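Can a robot tidy my desk yet?

I've been asking some version of this question since I was a kid picking socks off the floor, and I think I finally have an answer I like: sort of, slowly, and it's a lot more fun to watch than I expected.

Quick background for new readers. I'm not an engineer. I run the front desk at a small print shop in Trarville and I read about robots on my lunch break, which is how this blog got going. My standing test for any machine is the household junk pile. Cars get welded by robots, fine, great, I love those videos too. But a welding robot knows where the door is going to be. The door is always the same door! My kitchen counter has never looked the same way twice in its life.

So what's hard about it? Soft stuff, mostly. A box has corners and it keeps its shape while you think about it. A sock, a plush toy, anything knitted, gives way as soon as you squeeze, and where you grabbed it a second ago may not be where you're holding it now. Then there's the thin stuff. Try picking a playing card off a table without sliding it to the edge or using a fingernail. You and I do that without thinking, and two stubby fingers have a rotten time of it.

I spent most of October going down this hole. I watched 133 clips (yes, I kept a list) of arms folding towels, loading dishwashers and putting pens in cups. Plenty of them are sped up, so I've gotten into the habit of looking for the little "10x" in the corner before I get excited. At real speed, one towel can take longer than my whole laundry basket. I still get excited.

The setups I like best have two arms, and they work on the kind of clutter a real person would have lying around. Books, a calculator, tape, something squishy.

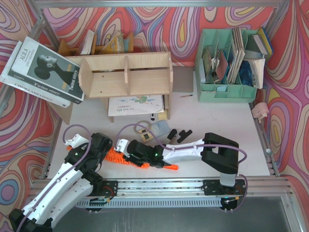
Two arms, one orange knitted or crocheted thing, and a desk's worth of stuff still to go.

Look at how much is going on there besides the orange thing. The books by the shelf are leaning at an angle, the organizer is stuffed with papers and cards, and there's a clear roll of tape, which I'd guess is miserable for a camera to make out. I'd need a minute to decide where it all goes, and I have opinions about desks.

My verdict for now: picking up one thing and moving it, I'm a believer. Deciding what "tidy" means in somebody else's house, I'd give it a while. On the shop floor I'd put it closer. We have a bin at work where the offcuts go, and I would hand that job over tomorrow.

Next time I want to get into dishes, and why I think forks are worse than plates. If you've got a favorite clip at real speed, drop it in the comments and I'll add it to the list.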